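Caixa de refeição Prostum com tampa articulada
Referência 846 - venda por caixa de 400 unidades

A Prostum é uma linha de embalagens para take-away feita em polpa de cana-de-açúcar prensada. Este modelo foi pensado para pratos únicos: arroz com acompanhamento, massas, saladas com proteína, sanduíches cortados ao meio. A tampa faz parte da própria peça e fecha por encaixe, sem fita nem elástico.

O fundo tem nervuras baixas que mantêm a comida ligeiramente levantada. Com fritos, o resultado é melhor se a caixa ficar entreaberta um ou dois minutos antes de fechar. Para pratos com muito molho recomendamos a taça redonda da mesma linha, com tampa separada.

Características
Material: polpa de cana-de-açúcar, sem película plástica
Cor: natural, não branqueada
Compartimentos: um
Altura fechada: 64 mm
Empilhável: sim, aberta ou fechada
Micro-ondas: sim, até dois minutos
Forno: não
Congelador: sim, para alimentos já frios

A cor pode variar entre lotes, do bege claro ao castanho-claro. É próprio da fibra e não altera a resistência da peça. Quem precisa de cor uniforme para um evento deve indicar isso na encomenda, para que as caixas saiam todas do mesmo lote. 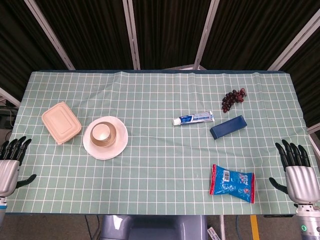 As caixas chegam encaixadas umas nas outras, abertas, em mangas de 50. Guarde-as em local seco e longe do chão. Depois de abrir uma manga, convém dobrar a ponta do saco, porque a fibra absorve humidade e cheiros. Numa cozinha pequena, o melhor sítio costuma ser uma prateleira alta do lado oposto ao fogão.

Personalização
A tampa aceita carimbo ou etiqueta de papel. Para relevo com logótipo a quantidade mínima é de 4000 unidades e o prazo é de cinco semanas a contar da aprovação da prova. O ficheiro deve ser vetorial, a uma cor, sem traços muito finos. As provas são tratadas por Rahel Ammann, que responde em português e em alemão.

Depois de usar
A caixa pode ir para a compostagem industrial, com restos de comida incluídos. Na compostagem doméstica demora mais e deve ser rasgada em pedaços. Confirme as regras do seu município - nem todos aceitam embalagens no contentor dos orgânicos.

Encomendas e entrega
Encomendas feitas até às 15h saem do armazém no dia útil seguinte. Em julho e agosto acrescente dois dias. Aceitamos devoluções de caixas de cartão completas e por abrir, no prazo de 14 dias. Mangas soltas não são aceites.

Amostras: até três modelos por cliente, portes a cargo do destinatário. Indique a referência de cada um no pedido.

Produtos relacionados
Taça redonda Prostum com tampa, ref. 261
Talheres de madeira Civmont, conjunto com guardanapo
Saco de papel Civmont com asa plana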